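Print Legibility on Flexible Snack Pouches 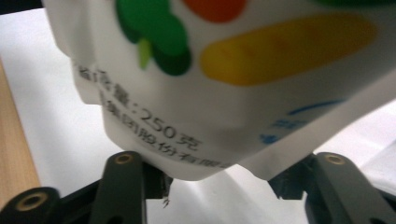
3.2 Net-Content Labels

Figure 4. White snack pouch with a net content of 250 grams. The numerals stay readable where the film creases.

We checked 1,960 pouches from the Skidska store set for a readable weight statement. Glossy film wrinkles easily, and small print suffers first. On the pouch in Figure 4 the characters before the colon are blurred and partly distorted by folds, while the green and yellow artwork remains easy to make out. Pouches with a lost weight statement were recorded as unreadable.

Related articles
Shelf Labels in Small Shops: The Colum Survey
Film Thickness and Creasing in Dry Food Bags
Furkura Packaging Notes, January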